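Rultar announce second album Wurnham, out in December on Ristudby
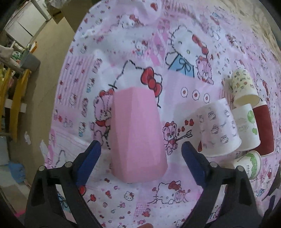 When can we hear something from it? The first single, "Bednárik", is streaming now, and the rest of the record follows in December.

Singer Kazimír Štěpánek wrote most of the songs on his grandmother's old upright piano — out of tune, by his own cheerful admission — and the band kept plenty of that lovely wobble in the finished recordings. There are 91 tickets for the launch show, and anyone who pre-orders the vinyl gets 2 bonus tracks, both recorded live in the band's kitchen.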